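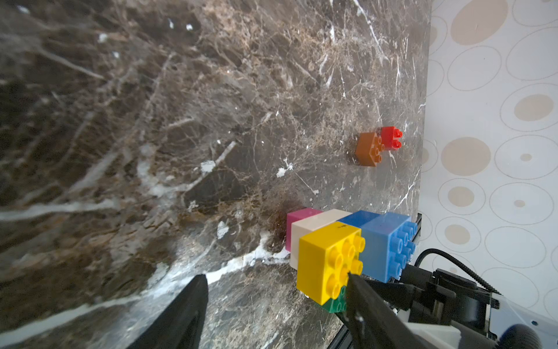 5장. 핑거 비교 시험 (조립 블록 과제)

이 장은 Jikier 양팔 작업대에서 그리퍼 핑거 두 종류를 번갈아 끼워 보고 어느 쪽을 남길지 정하는 절차를 다룹니다. 대상은 Climent 핑거와 Flonavon 핑거이며, 두 제품 모두 자기가 더 낫다고 카탈로그에 적어 두었습니다. 판정은 블록이 합니다.

4장의 원점 설정을 마치지 않았다면 4장으로 돌아가십시오. 4장이 지루하다는 의견은 여러 번 접수되었고, 반영할 계획은 없습니다.

5.1 준비물

- 장착 가능한 상태의 Climent 핑거 한 벌과 Flonavon 핑거 한 벌
- 핑거 고정 나사와 육각 렌치 (작업대에 들어 있던 것. 서랍에서 나온 출처 불명의 렌치는 나사머리를 둥글게 만드는 용도로만 훌륭합니다)
- 돌기가 있는 조립식 장난감 블록. 큰 것과 작은 것을 섞어 준비
- Krajewska 컨트롤러와 비상정지 스위치
- 손목 카메라와 고정 카메라
- 기록지와 볼펜. 시험 중 태블릿에 적겠다는 분이 꼭 계시는데, 한 손은 비상정지 스위치 위에 있어야 합니다.

참고: 블록은 색이 섞여 있는 편이 편합니다. 색이 모두 같으면 나중에 영상을 돌려 보면서 "그 왼쪽 거, 아니 그거 말고"라는 대화를 오래 하게 됩니다.

5.2 핑거 장착

1. 컨트롤러에서 양팔을 정비 자세로 보냅니다. 팔이 완전히 멈출 때까지 기다립니다.

2. 서보 전원을 끕니다. 화면에 꺼짐 표시가 떠도 손으로 핑거를 살짝 밀어 저항이 없는지 확인합니다.

주의: 화면의 꺼짐 표시는 명령을 보냈다는 뜻입니다. 명령이 도착했다는 뜻은 펌웨어 다음 판부터 포함될 예정이라고 합니다.

3. 기존 핑거의 고정 나사를 풉니다. 나사는 작고, 대리석 상판의 무늬는 복잡합니다. 작은 접시를 그리퍼 밑에 받쳐 두십시오. 접시를 받치지 않고 시작한 분께는 자석을 권합니다.

4. 새 핑거를 브래킷에 끼우고 좌우 나사를 번갈아 조금씩 조입니다. 한쪽을 끝까지 조인 뒤 다른 쪽을 조이면 핑거 끝이 서로 어긋납니다. 어긋난 핑거로도 블록은 집힙니다. 다만 집힌 블록이 천천히 돌아갑니다.

5. 케이블을 확인합니다. 그리퍼 위로 둥글게 넘어가는 케이블에는 손목이 끝까지 돌아갈 만큼 여유가 있어야 하고, 핑거 사이로 처질 만큼 길어서는 안 됩니다. 케이블 타이로 바짝 묶으면 보기에는 단정합니다. 손목이 한 바퀴 돌 때까지만 단정합니다.

6. 서보 전원을 켜고 그리퍼를 최대로 엽니다. 개폐 폭 설정값은 두 핑거 모두 80 mm로 맞춥니다. 한쪽만 넓게 열어 두고 비교하면 그 결과는 설정값의 성적표가 됩니다.

7. 빈 상태로 닫아 핑거 끝이 맞닿는지 봅니다. 틈이 보이면 4번으로 돌아갑니다. 대부분 한 번은 돌아갑니다.

5.3 카메라 확인

손목 카메라는 핑거 끝과 블록의 접촉부를 보기 위한 것이고, 고정 카메라는 팔 전체의 움직임을 보기 위한 것입니다. 둘 중 하나만 쓰면 안 되느냐는 질문에는 부록 C가 길게 답합니다. 짧은 답은 "안 됩니다"입니다.

1. 손목 카메라 화면에 양쪽 핑거 끝이 모두 들어오는지 확인합니다. 한쪽이라도 빠지면 카메라 브래킷의 각도를 조정합니다.

2. 고정 카메라 화면에서 양팔의 손끝과 블록이 한꺼번에 보여야 합니다. 팔꿈치가 블록을 가리는 자세라면 블록 쪽을 옮기십시오. 카메라를 옮기면 4장을 다시 해야 합니다.

3. 노출을 수동으로 고정합니다. 반질반질한 상판과 블록 표면은 조명을 되비추고, 자동 노출은 그때마다 마음을 바꿉니다.

4. 두 카메라의 시각이 컨트롤러 시각과 맞는지 확인합니다. 어긋나 있으면 핑거가 닿기도 전에 블록이 움직이는 인상적인 기록이 남습니다.

참고: 벽지의 동그라미 무늬를 블록 돌기로 잘못 검출하는 일이 있습니다. 검출 영역을 상판으로 제한하면 사라집니다. 인식 모델이 똑똑해질 때까지 기다리는 방법도 있으나, 저희는 기다려 보았습니다.

5.4 과제 1: 낱개 집기

1. 작은 블록 두 개를 상판 중앙 가까이에 놓고, 큰 블록들은 한데 모아 둡니다. 간격을 넉넉히 벌려 주고 싶은 마음이 들겠지만 참으십시오. 넉넉한 간격에서는 어떤 핑거든 우수합니다.

2. 팔을 저속으로 접근시킵니다. 속도 한계는 60 mm/s입니다.

3. 한쪽 핑거 끝을 목표 블록의 옆면에 먼저 가볍게 대고, 이어서 그리퍼를 닫습니다. 이때 이웃 블록이 밀리는지 손목 카메라로 지켜봅니다.

4. 블록을 들어 올려 잠시 멈추었다가 같은 자리에 내려놓습니다.

5. 결과를 기록지에 적습니다. 적을 수 있는 결과는 성공, 미끄러짐, 이웃 밀림, 낙하입니다. "거의 성공"이라는 칸은 없습니다. 초판에는 있었는데 모든 표시가 그 칸에 모였습니다.

6. 핑거를 바꾸어 같은 배치로 되풀이합니다.

주의: 핑거 끝이 상판에 닿은 채로 수평 이동하지 마십시오. 대리석에 난 흠집은 무늬에 섞여 잘 보이지 않습니다. 핑거에 난 흠집은 아주 잘 보입니다.

5.5 과제 2: 양팔로 떼어 내기

끼워진 블록을 양팔로 잡고 분리하는 과제입니다. 두 핑거의 차이는 여기서 가장 크게 나타나고, 시험 담당자의 인내심 차이도 마찬가지입니다.

1. 여러 블록을 맞물려 낮은 덩어리로 만들고 양팔이 모두 닿는 위치에 놓습니다. 두 팔의 도달 거리 설정은 각각 700 mm를 넘기지 않습니다.

2. 왼팔을 그리퍼를 연 채로 덩어리의 왼쪽에, 오른팔을 오른쪽에 대기시킵니다. 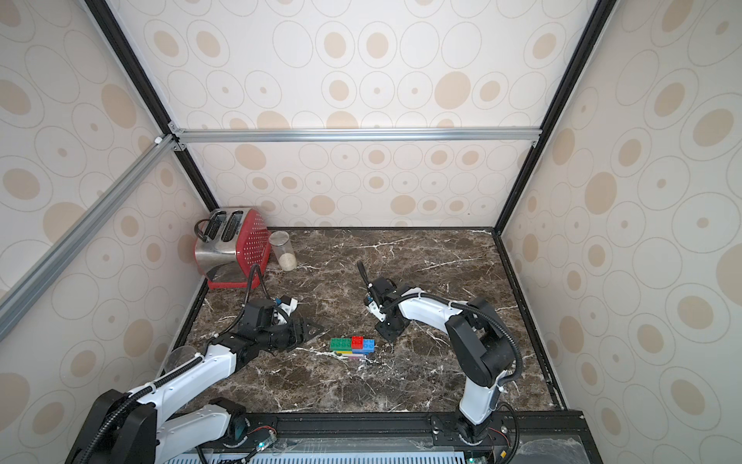

3. 왼팔로 아래층 블록을 잡습니다. 덩어리가 밀려나면 접근 높이를 낮추고 다시 시도합니다. 파지력을 먼저 올리는 분이 많은데, 그러면 더 세게 밀려납니다.

4. 오른팔로 위층 블록 하나를 잡고, 수직으로 당기기 전에 손목을 조금 기울입니다. 사람 손도 블록을 뗄 때 이렇게 합니다. 사람은 그 사실을 모르고 하며, 로봇에게는 한 줄씩 적어 주어야 합니다.

5. 블록이 빠지면 오른팔을 바로 들지 말고 옆으로 조금 비킨 뒤에 올립니다.

6. 블록이 빠지지 않으면 양쪽 그리퍼를 모두 열고 2번으로 돌아갑니다. 한쪽만 연 상태에서 팔을 움직이면 덩어리 전체가 함께 여행을 떠납니다.

주의: 양팔이 같은 덩어리를 잡고 있는 동안 비상정지를 누르면 그리퍼는 닫힌 채로 남습니다. 복구할 때는 왼팔부터 여십시오. 순서를 바꾸면 컨트롤러가 오류 3662를 띄우는데, 설명란에는 "오류가 발생했습니다"라고만 적혀 있습니다. 전원을 껐다 켜면 없어집니다. Krajewska 측에 의미를 문의했고, 전원을 껐다 켜 보라는 답을 받았습니다.

참고: 상판에 토스터나 유리병 같은 다른 물건을 놓고 시험할 때는 반드시 컨트롤러의 충돌 영역에 등록하십시오. 특히 투명한 유리병은 깊이 추정이 자주 무시하고 지나갑니다. 팔은 깊이 추정을 믿고 따라갑니다. 쌀이 든 병이라면 빗자루도 준비물에 추가합니다.

5.6 결과 정리

1. 핑거별로 기록지를 나눕니다. 섞이면 필체와 기억에 의존하게 되며, 둘 다 신뢰도가 낮습니다.

2. 미끄러짐과 이웃 밀림은 따로 집계합니다. 앞의 것은 대체로 접촉면 문제이고, 뒤의 것은 대체로 핑거 두께 문제입니다. 합쳐서 "실패"로 적으면 다음에 무엇을 고쳐야 할지 알 수 없는 깔끔한 표가 나옵니다.

3. 낙하가 나온 회차는 양쪽 카메라 기록을 모두 보관합니다. 성공한 회차의 영상만 남기는 관행은 발표 자료에서는 이해가 가지만 이 절차에서는 금합니다.

4. 시험 중 파지력이나 개폐 폭을 바꾸었다면 그 앞의 기록은 버리고 다시 시작합니다. 슬프지만 예외는 두지 않습니다.

저희 쪽 시험에서는 Climent 핑거가 좁은 틈에 잘 들어갔고, 둥근 물건에서는 맥을 못 추었습니다. Flonavon 핑거는 무엇이든 일단 붙잡는 대신 이웃까지 함께 붙잡는 경향이 있었습니다. 블록 과제만 보면 Climent 쪽이 낫습니다. 사용하시는 작업물이 블록이 아니라면 이 문단은 소문 정도로 취급해 주십시오.

5.7 자주 생기는 증상

증상: 닫을 때마다 블록이 같은 방향으로 돌아간다.
조치: 핑거 끝이 어긋나 있습니다. 5.2의 4번을 다시 합니다. 블록을 반대로 돌려 놓아 상쇄하는 방법은 권하지 않습니다. 시도한 사례가 있어 적어 둡니다.

증상: 왼팔은 잘 집는데 오른팔은 늘 조금 옆을 집는다.
조치: 오른팔 베이스가 레일에 제대로 고정되어 있는지 확인하고, 원점 설정을 다시 합니다. 4장입니다.

증상: 그리퍼가 열리다가 중간에 멈춘다.
조치: 케이블이 당겨지고 있는지 봅니다. 케이블이 멀쩡하면 개폐 폭 설정값에 단위가 맞게 들어갔는지 봅니다. 인치로 입력한 사람을 찾는 일은 조치에 포함되지 않습니다.

증상: 손목 카메라 화면이 흐리다.
조치: 렌즈를 닦습니다. 초점 조정 메뉴는 그다음에 여십시오.

증상: 블록이 핑거에 붙어 떨어지지 않는다.
조치: 돌기가 핑거 가장자리에 걸린 경우가 많습니다. 그리퍼를 연 상태로 손목을 천천히 기울입니다. 손으로 떼려면 서보 전원을 먼저 끕니다.

5.8 보관

쓰지 않는 핑거는 짝을 맞추어 봉투에 넣고 제품명을 적어 둡니다. 네 개를 한 봉투에 넣으면 다음 시험은 분류 작업으로 시작됩니다. 나사는 핑거와 같은 봉투에 넣습니다. 블록은 서로 분리해서 상자에 담고, 끝내 분리되지 않는 것은 그대로 담은 뒤 기록지에 표시합니다.

개정: 2018년 5월. 과제 2의 복구 순서를 바로잡음. 오류를 지적하고 수정안까지 보내 준 Sawsan Nseir 씨에게 감사드립니다. 함께 보내 주신 5.4의 "거의 성공" 칸 부활 요청은 받아들이지 않았습니다.

다음 장: 6장. 컨트롤러 응답 지연 측정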